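**To:** Elaine Figueiredo, Programme Officer, Ardeleanu Fund
**From:** Anas Cherkaoui, Records and Information Security, Furthorpe College
**Subject:** Second progress report, encrypted backup and access control project

## 1. Summary

The project remains within budget and is one month behind the plan agreed at the outset. The new backup service is running for all administrative departments. Staff accounts have been moved to two-step sign-in, with the exception of the evening teaching staff, who will follow in September. The restore test for the student records system was completed on the second attempt.

Two matters need the Fund's attention: the revised date for the key storage work (section 4) and a small transfer between budget lines (section 6).

## 2. Backup service

At the time of the last report, departmental files were still being copied each night to a single server in the main building. That server has now been withdrawn from use. Copies are encrypted before they leave the college network and are held at two sites, the second of them provided under contract by Jurwood.

The first full copy took longer than planned. The line to the second site could not carry the load during working hours, and the transfer was limited to nights and Saturday. Soo-ah Ryu agreed a revised timetable with Jurwood and no further charge was made. Daily copies now finish before 6 am.

Older project folders from the engineering and computing departments were left until last. A good deal of this material had no named owner, and heads of department were asked to confirm what should be kept. Replies are still outstanding from one department.

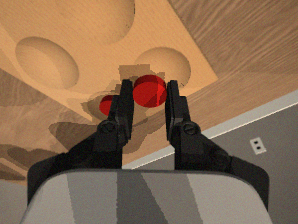
*Image: simulated gripper holding a red piece*

## 3. Staff accounts and two-step sign-in

Two-step sign-in has been switched on for 600 accounts. Staff were given a choice between a telephone app and a small hardware token; 400 chose the app at the first time of asking. Tokens were ordered for those who preferred them, and the supplier delivered in two batches.

Drop-in sessions were held in the library by Eun-ji Hyun. Attendance was low in the first week and improved once line managers were asked to release staff during the working day. The most common difficulty was a change of telephone, after which the app must be set up again. The help desk now has a written procedure for this, including the identity checks to be made before an account is reset.

Shared accounts have proved harder to remove than the plan allowed for. Several teaching rooms and workshops relied on one sign-in for all users, with the password kept on a card by the door. Of the shared accounts listed at the start of the project, 14 remain open. Each has been given an owner and a closing date.

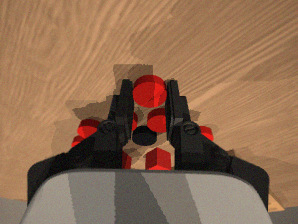 *Simulated view of a gripper over a wooden surface.*

## 4. Storage of encryption keys

This part of the work is behind. The plan called for backup keys to be split between three post holders, so that no single person could unlock the full set of copies. The procedure has been written and approved, but the secure cabinet at the second site was not ready for inspection when Demetrius Benavides visited. A further visit has been arranged.

Until then the keys are held in the college safe under the existing arrangement — two signatures are required to open it. We consider this acceptable for a short period but do not wish to rely on it beyond the end of term.
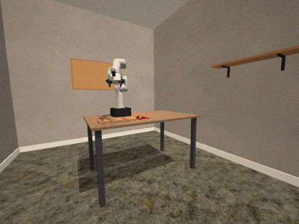
## 5. Restore testing

The first restore test of the student records system failed. The data were recovered in full, but the software needed to read them had been updated after the copy was made, and the older version was not to hand. Installers for each main system are now kept with the backups. The second test was passed within the time set out in the grant agreement.

A test of the finance system will follow, using the Estunura test environment so that live work is not disturbed. Department file stores will be tested in turn, with computing first.

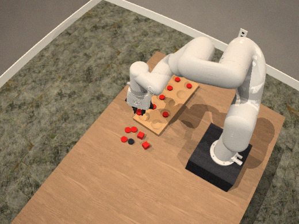

*Robot arm, peg board and loose objects (computer-rendered).*

## 6. Budget

Spending is in line with the forecast. Fewer tokens were needed than we had allowed for, and the training line will be slightly overspent as a result of the additional sessions planned for evening staff. We ask the Fund's permission to move the unspent token money to training. The total grant would be unchanged.

## 7. Work planned for the next period

- Complete two-step sign-in for evening teaching staff
- Inspect the cabinet at the second site and transfer the keys
- Close the remaining shared accounts
- Carry out the finance system restore test
- Issue the revised backup policy to heads of department

A written reply on the budget transfer would be welcome before the next order is placed. Questions on the technical sections may be sent to Soo-ah Ryu directly.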